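Brikance Desk Lamp Review: Small Base, Lovely Light

I've been reading and sketching under the Brikance for 3 weeks now and I'm still a little giddy about it. My old lamp hummed, buzzed and turned every page yellow — this one just glows. 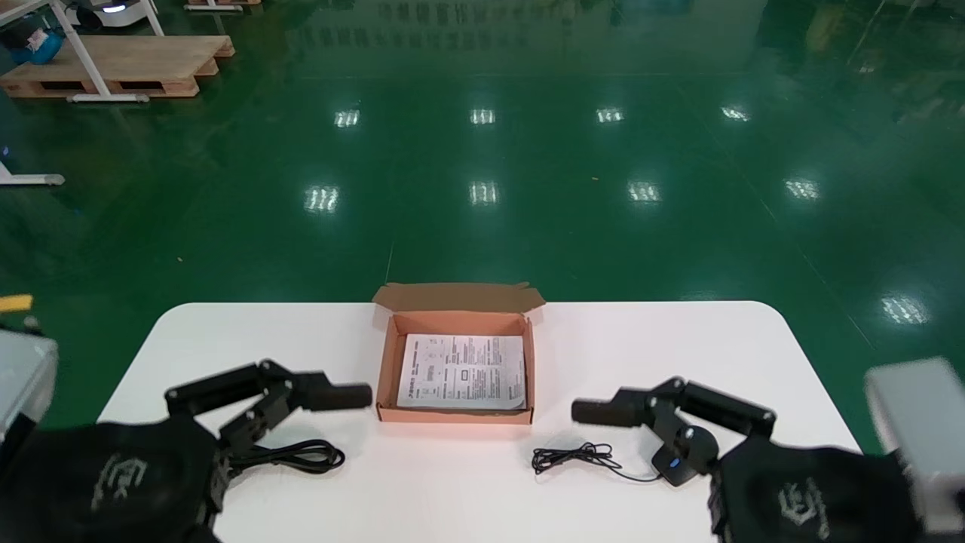
Sumathi Thampi
Home and Desk Editor
Jan 14, 2020

Setup took me 10 minutes, most of it spent choosing a corner. The arm stays where you put it (hooray!), and the dimmer runs smoothly from bedtime soft to bright enough for mending a black sweater. At 500 lumens it won't light a whole room, but for a desk it's plenty.

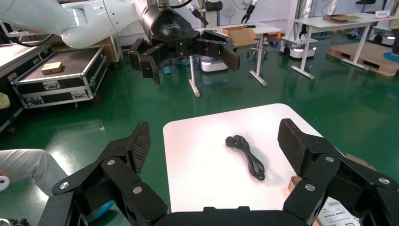 I also tried it next to the Felance, which costs more and has a prettier shade, and I kept drifting back to the Brikance. The switch is on the base, right by your hand, and it clicks so nicely! My one gripe is the shade, which shows every fingerprint. I wipe mine down on weekends and wish it came in a matte finish.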